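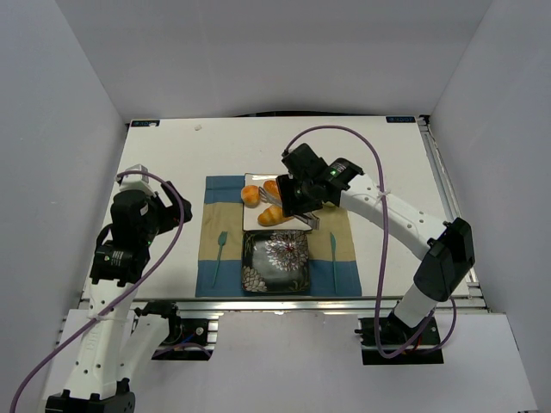

片腕で足りる作業になぜ二本使うのか、という問いが、9月の公開見学会の質疑で最初に出た。皿にパンを載せるだけなら一本で済むはずだ、という趣旨である。担当側の回答は「済む工程もある」だった。左右に分けるのは到達範囲の都合が大きく、卓の奥と手前、左端と右端を一本で受け持たせると、手首が無理な姿勢になる配置が残る。

見学会はLeditzのVirnton実験棟で、火曜の午後に開かれた。公開されたのは双腕による配膳作業で、対象は敷物、角皿、パン、フォークとナイフなど。動作の再生と記録には社内ソフトのSurnnessを用いる。1回の試行は初期配置の確認から始まり、把持、移動、解放、退避の順に進む。左右の腕が同じ皿の上に入る区間では、一方を卓の端側に退避させてから他方を動かす。この待ち時間が全体の所要時間をかなり押し上げている。 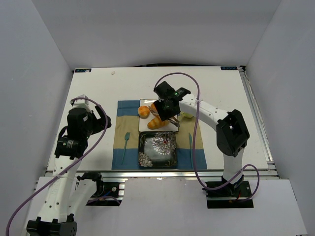

待ち時間を詰めるには退避位置を皿に近づければよいが、グリッパから出るケーブルのたわみが相手側の動作範囲に入る場合がある。リンクに結束して余長を抑えても、手首の回転分は残さなければならない。現行の設定では、退避位置を先に固定し、経路をその後で調整している。

把持対象のうち扱いが難しいのは、薄い食器類である。敷物に寝かせたナイフは指先が入る隙間が小さく、布ごと挟む失敗が起きやすい。布にしわが寄ると高さも変わる。指先をどこまで下げるかについて、見学会では設定値を変えて比較する時間が取られた。下げ過ぎると指が布を押さえ、浅いと柄の上を滑る。パンは逆に幅があるため掴む位置の許容は広いが、開き幅を大きく取る必要があり、隣の食器に触れやすい。

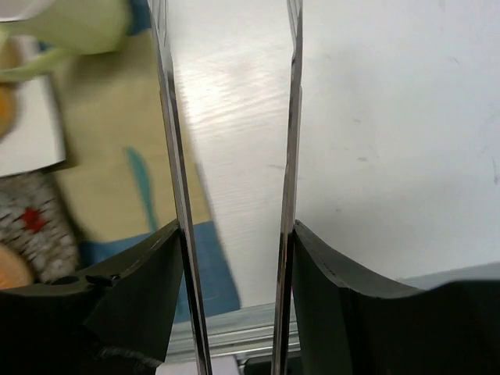

文字数：約1,000字

記録の取り方についても説明があった。固定カメラの映像に手首側カメラの映像を合わせ、関節角と同じ時刻系列で保存する。手首側は指先と対象の相対位置を読み取りやすい一方、自分の指で隠れる範囲がある。固定側は卓全体を追えるが、腕が皿の上に来ると対象が隠れる。両者の時刻ずれは試行の前に確認し、許容を外れた記録は学習用から除く。

今回の配膳課題で収集済みの記録は100試行、このうち除外は17試行である。除外の内訳は時刻ずれが多く、残りは初期配置の誤りだった。把持に失敗した試行は除外せず、失敗の印を付けて残している。

次回はBirhane方式の指先に交換し、食器類の把持だけを取り上げる。見学枠は5名、所要時間は今回と同じ。申し込みはVirnton実験棟の受付窓口まで。卓の周囲では、腕の通電中は床の線より内側に入れないため、手元を詳しく見たい場合は操作卓側の表示を利用されたい。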